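**Luvanus Home Corner › Storage and small spaces › Thread 3934**

## Wire baskets on a rail above the table: what do you keep in the small one?

**plainshelf** wrote on October 27, 2024:

Good evening to all. English is not my first language, so please be patient with my sentences.

In May I put up wall panels behind and beside my work table. They are orange-red with big lilies drawn in white lines, from the Wurkura range. I was afraid that the pattern would be too strong, but after some months I still like it very much. I paid 50 pounds for the set.

Across the back wall goes an aluminium rail, and from the rail hang two baskets. The long black one has wire dividers and came from Murkera. The small white one I had already from my old kitchen. In the black one I keep the white cables, in a bundle, standing in one compartment beside the light blue thing. This works well. I take the cables, I put them back, and they do not lie on the wood any more.

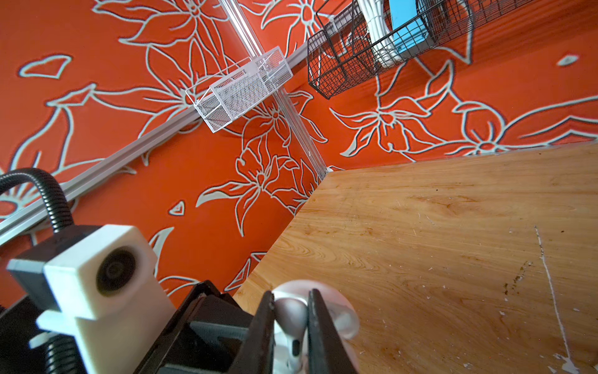
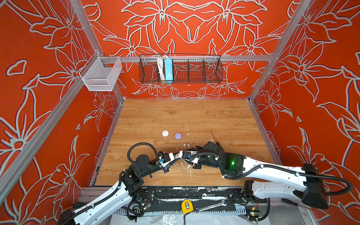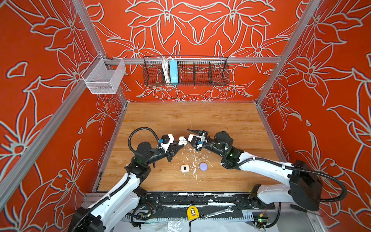 My difficulty is with the small basket. Everything I wish to put in it is too small for the mesh. I tried paper clips and they came through the bottom in one minute. I also tried earbuds, and one of them went through at the corner and I looked for it half an evening. So it hangs there empty and I feel a little foolish each time I look up.

What would you keep in a basket of this kind? Or would you take it down?

---

**second_drawer** wrote:

Take it down. A basket without a job will collect rubbish. I had the same kind over my desk and after one winter it held old receipts, a dead battery and a key that fits no door in my house.

For earbuds I would use a shallow dish with a lid, on the table. Small white things do not belong in wire mesh.

---

**tea_and_twine** wrote:

I don't agree with second_drawer, sorry! Please do not remove it. Put a liner inside. I cut mine from thick felt, bottom and four sides in one piece like a cross, and folded it up. No glue. It holds buttons, pins, SIM cards, all of it. When it gets dusty I lift out the felt and shake it over the bin.

And I love those lilies, they make me want to throw away my grey wall this minute.

---

**second_drawer** wrote:

Felt in an open basket is a dust catcher. But if you shake it, fine, I believe you.

---

**oddsocks50** wrote:

May I say something about the walls? With so many white lines behind it, a white basket disappears for my eyes. The black one I find at once. If I lived with that pattern I would paint the small basket black, or change it for a second black one, and then you would perhaps use it more. For me that is half of storage, that you can see where the thing is.

Also, what are the white specks on the table? Is it paint? On wood like this I would want them gone.

---

**plainshelf** wrote:

Thank you, so many answers already.

@tea_and_twine: the felt is a good idea. Did you use the 2 mm or a thicker one? In our shop they have only thin felt for children's crafts and I fear it will hang down through the holes.

@oddsocks50: yes, it is paint. I was painting a shelf on this table and I did not cover it, which was lazy of me. I have got used to the specks. Concerning the black colour, I will think about it. I like that the white goes with the flowers, but I must admit I have reached for the wrong basket before.

---

**tea_and_twine** wrote:

Thicker, please. Thin felt will sag. If you can only find thin, put a piece of card under it and it will be stiff enough.

---

**lu_workbench** wrote:

About the specks: if it is water-based paint, lay a damp warm cloth on them for a few minutes and then push with the edge of an old plastic card. Try first in a corner. Do not use the rough side of the sponge, I did this and my table has a dull patch to this day.

About the basket, I am with tea_and_twine. I would move it closer to the black one, though. My rail is 1000 mm long and I keep everything at one end, so my hand goes always to the same place.

---

**second_drawer** wrote:

And then the other end of your rail is empty and you buy another basket. I know how this goes :)

---

**lu_workbench** wrote:

I have bought three.

---

**plainshelf** wrote:

I have ordered felt in dark grey, the thick one. The basket stays where it is until the felt comes, and then I will try it nearer to the cables. The specks I will try in the back corner first, with the warm cloth.

If somebody has a drawing for the cross shape with measures, I would be glad to see it. My basket is rectangular, so I suppose two arms must be longer.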